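How do you split a stirring demo into subtasks for imitation learning?

Gudetti, posted 21 August 2024

I'm reproducing the staged-policy method from the Arboleda write-up on a single arm. The task is coffee stirring: pick up the spoon, put it in the mug, stir. Every episode begins from the same layout, with the spoon bridging two wooden blocks.
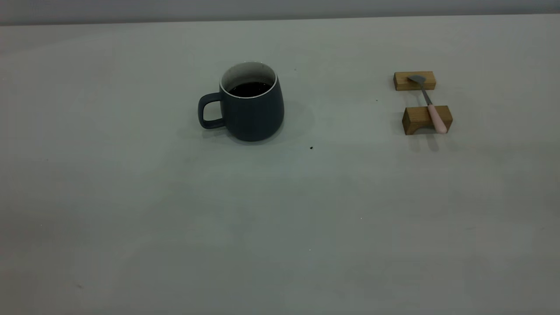

Start layout, mug at left and spoon on its rests.

I have 60 demos. One policy trained on whole episodes finishes 3 of 5 trials. Should I cut the demos by hand or by gripper state?

Tustum

Gripper state alone wasn't enough for us. We also have contact with the mug in our data, and a closed gripper at the mug looks a lot like a closed gripper at the spoon if you only read the joint values. Label by which object the gripper is at.

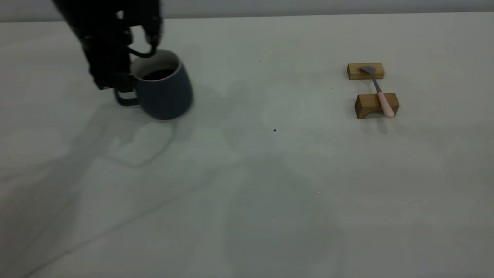
Gripper at the mug rim, spoon still on the blocks.

We cut 358 episodes that way. Hand labeling took more than 5 hours, and the boundaries were cleaner than the automatic ones.

Plitilberg

just collect more demos, 60 is low

Arboleda_reader

Cut at the grasp and again when the spoon goes below the rim. The second cut matters more because the motion changes from reaching to small circles.
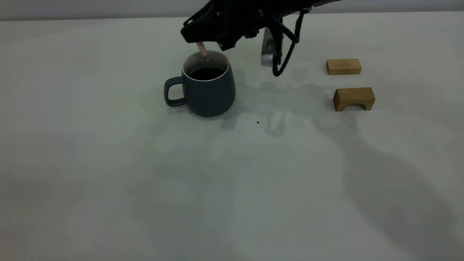
Train the stir segment separately and let it overlap the previous one by a few frames, or the arm may pause at the handoff. I would also hold back 5 demos for checking the boundaries before you run anything on the arm.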